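Gripper upkeep, table setting job
Doketti workshop notes and pictures, Hunville
2025-11-05

Quick page this time. Unit 20 is back on plates after the September strip-down and people keep asking how we look after the fingers, so some notes while I have the thing out. Most of this applies to the other hand-helds too but check your own pads first, they don't all wear the same.
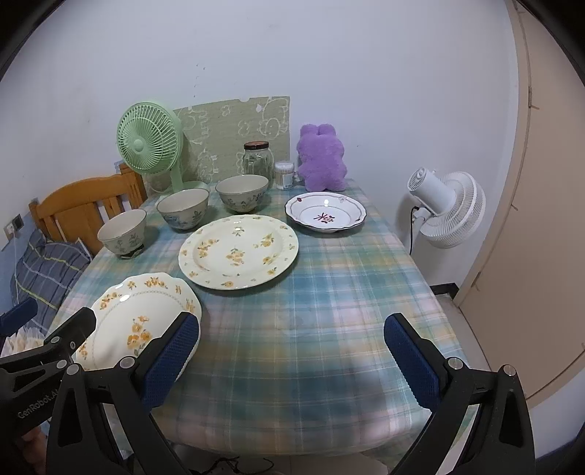
Maeve Gallagher
Upkeep and setup, hand-held units

Left finger on the rim of the scalloped plate, jaws wide. Rims are where pads get tested. Look at the fine grid on the blue pads, if it goes smooth or shiny, swap them. Don't wait for a drop.

Five silver bolts per bracket. Snug them in a star order, then go round again. No threadlocker on these, we tried it and Mio spent an afternoon getting it back off.

Pad cleaning: damp cloth, drop of dish soap, old toothbrush along the grid. Let them air dry. No alcohol, it leaves the blue stuff chalky after a few weeks. Glaze dust is the main culprit with ceramics, worse then grease.

Opening check at the start of every session. Full open, full close, 20 times, listen for a click on the way back. A click means the bracket has moved, not the finger. Log it.

Schedule as it stands: wipe every 75 grasps, pads off and inspected at 800. Last set came off at 1081, which was too long and my fault. Edges had gone soft on the left one only.

Spare pads are in the Ojala drawer, left and right bagged seperately. Bolts in the tin next to it. If you take the last bag tell Mio Ishida so she can reorder from Osa.

Calibration pictures next time, once the new brackets are on.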